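Ridon opens orders for Tindance PC teardown cell

Hardware | 2 min read

Ridon has opened orders for Tindance, a bench-mounted robot cell that removes drives and memory from retired desktop computers. The company is selling it to refurbishers and IT disposal firms that process office machines in batches. Deliveries begin in August.

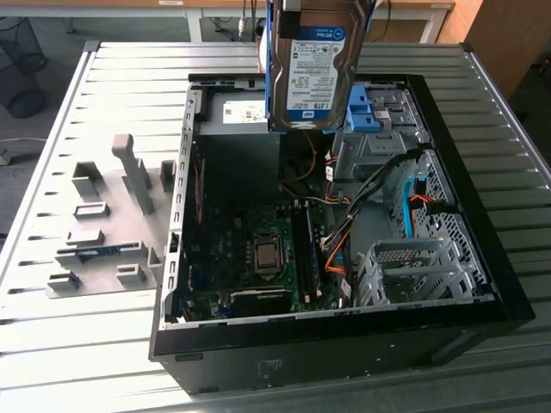
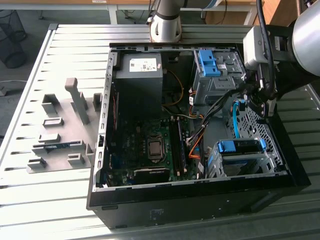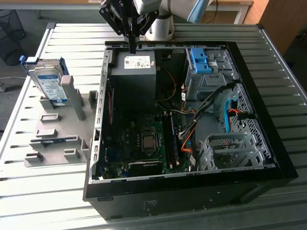
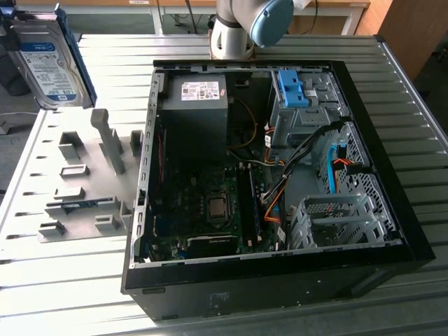 Drive removal on a desktop tower, with the parts fixture to the left of the case.

Tindance ships as a slotted metal table, 2 robot arms, a controller and a set of printed fixtures. The tower is laid on its side with the side panel already off. The arms work from the rear and right of the table, so an operator can load a case from the front without entering the work area. Removed parts are placed upright or flat in a fixture plate, depending on type, and are collected by hand at the end of the cycle.

The base software package covers 3.5-inch drives in tool-free plastic caddies and full-size desktop memory modules. Drives fastened with screws are not supported in this release. Neither are CPU coolers, which have to come off before the case is loaded if the customer wants the board handled further down the line. Ridon lists expansion cards as a planned addition and gives no date.

Connectors remain the weak point. The cell will pull a straight SATA data plug when the cable has slack, but a tight bundle or a latch facing the cage wall stops the cycle and calls the operator. Ridon's data sheet puts a full cycle at about 16 minutes for a tower with a single drive. A trained technician is considerably faster on the same machine, and the company does not claim otherwise. Its sales case rests on unattended running time and on the log, which records the serial number of every drive the cell takes out.

Case profiles are supplied by Ider, the software firm that wrote the motion planner. The launch library holds 30 profiles, all for steel mid-size towers. Small form factor cases are excluded. Customers can teach a new profile at the bench by guiding the gripper by hand through each pick and place, then running the result at reduced speed. Fixture plates are printed to order, and the drawing files are included so that buyers with their own printer can replace a worn plate.

The first outside installation is at Vídalín, a refurbishing company that used a pre-release unit on a mixed lot of office desktops. According to Ridon, the trial led to two changes: a narrower finger for reaching past the power supply, and a deeper slot for memory modules in the fixture plate.

Ridon rates the gripper fingers for 4000 picks before replacement. Spare fingers are sold in pairs. The cell runs on ordinary single-phase power and does not need compressed air. A light curtain is optional in the base configuration and required if the cell is installed beside a walkway.

Pricing is by quotation. The profile library is licensed per cell, with updates included for the first year.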